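Search notebook Enter keywords Search

March 2022

Stone sealer trial, continued from February. Bench notes, mine unless initialed.

Picked up where Venkatesh left off. The question is still whether the Cukero penetrating sealer goes into dense stone at all or just sits on it and wipes off with the first cleaning. The shop has been putting it on everything for two years and we have never weighed a coupon before and after. Now we have.

Coupons are cut from the Poduval offcuts, honed face up, edges ground at 200 grit. Uyên dried them overnight in the small oven and let them cool in the desiccator. I numbered them on the back in pencil. Marker bleeds into the pale ones and we lost two labels that way last month.

Largest coupon weighed 2568 g dry. Too big for the good balance, so it went on the platform scale and I don't trust the last digit. Everything else is on the good balance.

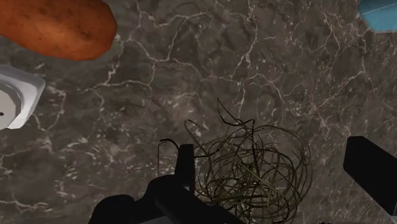 Veins are the part I keep going back to. In the first round we treated each coupon as one material, and the drop test came out different every time depending on where the drop landed. On a dark stone with pale veins that fork and rejoin, like the brownish grey one with the charcoal patches, a drop placed blind can fall on vein or on ground and you get two different answers from one slab. From now on each drop gets logged as V (vein), G (ground) or B (on the border). Eleri wants a fourth letter for open fissures. Fine, F.

Drop test as run: distilled water, one drop from the glass pipette, stopwatch from contact, blot at 45 minutes, look for darkening under the raking lamp. Then oil, same timing, on a different part of the coupon. Do not reuse a spot. Do not use the tap water, it leaves a ring and you can't tell the ring from a stain.

Untreated, G: no darkening with water, faint with oil.
Untreated, V: slight darkening with water, clear with oil.
Untreated, B: same as V, and the oil runs along the edge of the vein.
Cukero one coat, G: no change from untreated.
Cukero one coat, V: no water darkening. Oil faint.
Cukero two coats, V: same as one coat. Left a haze that took acetone to remove.

So the second coat is doing nothing on this stone except making work. I would not put that in writing to a customer until we have the Stelutico samples done the same way, as that stone is a good deal more open.

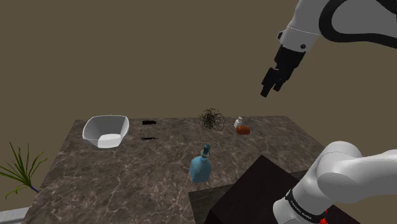
Haze again: Sudheer thinks we are leaving the second coat on too long before wiping. The can says to wipe while still wet. We wiped when it went tacky, which is how the installers do it. Will run one wiped wet and one wiped tacky on the same coupon with a tape line down the middle. Use the blue tape. The tan tape pulled finish off the last one.

Weights are less helpful than I hoped. Gain after one coat was under what the coupon picks up from room air in an afternoon. Humidity in the cutting room read 87 percent on the day we did the first batch, with the wet saw running next door. Those numbers are crossed out in the binder, not deleted, please leave them legible. Repeat batch to be weighed in the back office straight from the desiccator, lid on between readings.

Etching: put lemon juice on one sealed and one unsealed coupon because Eftychia asked whether sealer helps. It does not. Both dulled the same on the veins. The ground dulled less on both. She has been telling callers this for years, so no news there, but she can have the coupons for the front counter.

To do
- Tape line test, wet wipe and tacky wipe (Sudheer)
- Cut Stelutico coupons, same size as Poduval (me)
- New pipette bulb, the old one drips
- Ask Grarkero if they will send a small can of the solvent-based one, we don't need the full pail
- Redo B readings with the hand lens, I called several of them too fast

Oven is off. Desiccant beads have gone pink and need baking out before the next batch.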